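Grirnden 가전 조작 수칙 정비 회의록

일시: 3월 6일, 오후
장소: Grirnden 2층 회의실 (프로젝터 고장으로 전원 노트북 지참)
참석: Elfriede Vogler(진행), Mohandas Venkataraman, Hildegard Hamann, Ginette Sutherland
불참: Kerstin Lindemann (서면 의견 제출, 본문보다 김)
기록: Ginette Sutherland

1. 지난 회의록 승인

1월 회의록을 수정 없이 승인함. Hamann이 "검토하겠음"으로 끝나는 항목이 너무 많다고 지적하였고, 이 문제를 검토하기로 함.

2. 전자레인지 작업의 시작 조건

현행 수칙에는 "기기가 준비된 상태에서 시작한다"라고만 적혀 있음. Venkataraman은 이 문장이 틀린 데는 없으나 쓸 데도 없다고 평가함. 작업자마다 준비된 상태를 다르게 읽었고, 각자 자기 해석이 상식이라고 믿고 있음이 확인됨.

논의 끝에 시작 조건을 다음과 같이 고쳐 쓰기로 함. 문은 닫혀 있을 것. 표시창은 0일 것. 그리퍼는 문과 버튼 어디에도 닿지 않은 상태일 것. 표시창에 다른 숫자가 남아 있으면 사람이 지우고, 지운 사실을 일지에 적음.
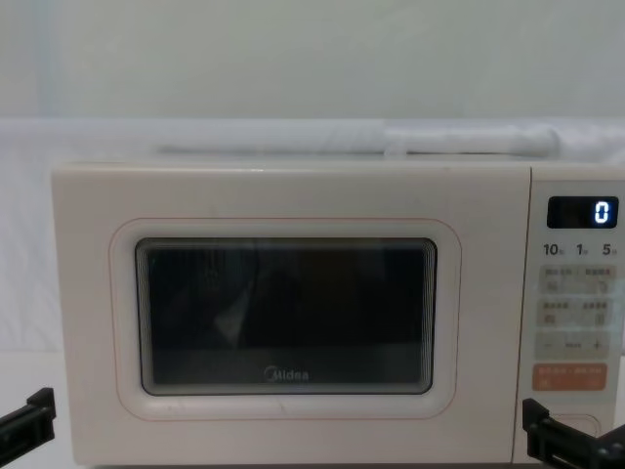

Vogler는 "닿지 않은 상태"에 거리 기준이 필요한지 물음. Hamann은 최소 50밀리미터를 제안함. Venkataraman은 자를 들고 다닐 사람이 누구냐고 되물었고, 잠시 아무도 자기 노트북에서 눈을 떼지 않음. 거리는 시작 자세 파일에 값으로 넣고, 사람은 그 파일을 불러오기만 하는 것으로 정리함. 파일을 손으로 고친 경우 이름과 사유를 남길 것. "급해서"는 사유로 인정하지 않음.

3. 버튼 명칭 통일

가장 오래 걸린 안건. 같은 버튼을 두고 일지에 "주황 버튼", "살구색 버튼", "시작", "맨 아래 큰 것"이 섞여 있음. Sutherland가 모아 온 표기를 낭독하는 동안 분위기가 다소 숙연해짐.

Lindemann의 서면 의견은 패널에 인쇄된 중국어를 그대로 옮겨 적자는 것. Hamann은 원칙적으로 찬성하나, 일지를 쓰는 사람 중 한자를 입력할 줄 아는 이가 드물다고 함. 실제로 智能解冻을 "물방울"이라고 적은 일지가 있었고, 뜻은 모두 알아들음.

합의한 방식은 위치 번호를 먼저 쓰고 괄호 안에 인쇄 문구를 병기하는 것. 표시창 바로 아래에 인쇄된 시간 표기는 10秒, 1分, 5分로 쓰고 번역하지 않음. 색 이름은 금지함. 주황인지 살구색인지를 두고 회의 시간을 더 쓰지 않기 위한 조치임. 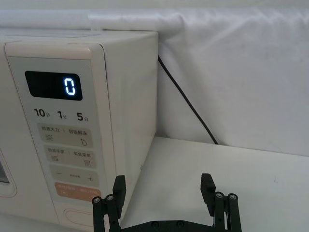
Venkataraman은 더하기와 빼기가 한 버튼에 같이 있는 경우를 따로 다루자고 함. "조절 버튼을 누름"이라는 기록으로는 어느 쪽 끝을 눌렀는지 알 수 없음. 앞으로 "조절(+)" 또는 "조절(−)"로 적음. 한가운데를 누른 경우는 실패로 분류하되, 작업자가 변명을 덧붙이고 싶으면 비고란을 이용할 것.

4. 접촉과 힘

Sekidby 측에서 받은 점검 의견을 회람함. 요지는 손가락 끝으로 버튼을 누를 때의 상한이 문서마다 다르다는 것. 우리 문서 2종에 서로 다른 값이 있었고, 둘 다 "최종"이라는 파일명을 달고 있었음. 낮은 쪽 값을 채택하고 다른 문서는 폐기함. 폐기한 문서를 "최종_구버전"으로 저장하자는 제안은 기각됨.

측면에서 접근할 때의 규칙도 추가함. 통풍구가 있는 면은 밀거나 짚지 않음. 기기 위치를 바로잡아야 하면 로봇을 멈추고 사람이 손으로 옮김. Hamann은 "살짝"이라는 단어를 수칙 전체에서 지우자고 하였고, 이견 없이 통과됨. 검색 결과 "살짝"보다 "적당히"가 더 많아 함께 지우기로 함.

문틀과 유리창에는 손가락 패드를 대지 않는 것을 기본으로 함. 문을 여는 작업은 아래쪽 열림 버튼만 사용함.
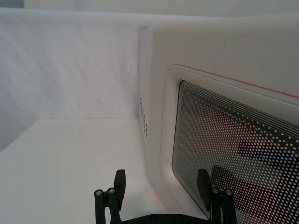
5. 작업 종료와 복귀

현재는 팔을 물리는 것으로 종료를 갈음하는 사람과, 팔을 물린 뒤 기기를 확인하고서야 종료로 적는 사람이 있음. 후자가 옳다는 데 전원 동의하였으나 전자가 다수인 것으로 보임.

종료 확인은 양팔이 기기 앞에서 완전히 빠진 다음에 함. 확인 대상은 표시창, 문, 기기 위에 놓인 물건의 위치. 위에 놓인 물건은 작업과 무관해도 시작 때와 같은 자리에 두고, 누가 옮겼으면 일지에 씀. 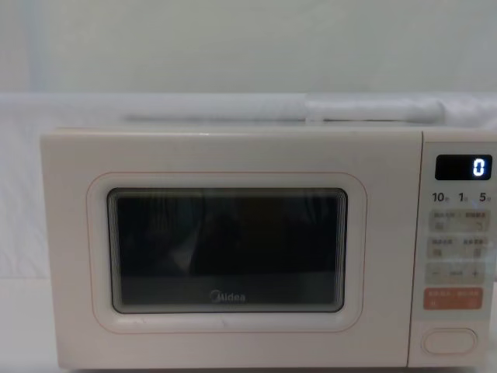

Vogler는 종료 확인을 건너뛴 기록을 어떻게 할지 물음. Lindemann의 서면 의견은 전부 폐기. Venkataraman은 그 기준이면 본인의 1월분이 거의 사라진다며 반대함. 절충안으로 약 300건을 다시 열어 보고, 종료 상태를 화면으로 판단할 수 있는 것은 살리기로 함. 재검토는 Venkataraman이 맡음. 본인은 예상하지 못한 결과라고 함.

6. 수칙 문서의 양식

Mühlbauer 양식과 Stallow 양식 중 무엇을 쓸 것인가. 전자는 표가 많고 후자는 서명란이 많음. Sutherland는 어느 쪽이든 한 장에 인쇄되면 좋겠다고 하였고, 둘 다 그렇지 않음이 확인됨. 우선 Stallow 양식에서 서명란을 하나만 남기고 시험 사용함.

7. 기타

Hamann이 비상정지 버튼 앞에 컵을 두지 말 것을 다시 요청함. 같은 요청이 회의록에 실린 것은 3회째임. 수칙 본문에 넣기로 함. 컵의 주인은 밝혀지지 않았으나 Vogler가 회의 중에 컵을 한 번 가방 쪽으로 옮김.

조치 사항
시작 조건 및 종료 확인 문안: Vogler
버튼 위치 번호표 작성 및 배포: Sutherland
힘 상한 값 일원화, 구문서 폐기: Hamann
기존 기록 재검토: Venkataraman
서면 의견을 한 쪽으로 줄여 다시 제출: Lindemann

다음 회의 일정은 Lindemann의 회신을 받은 뒤 공지함.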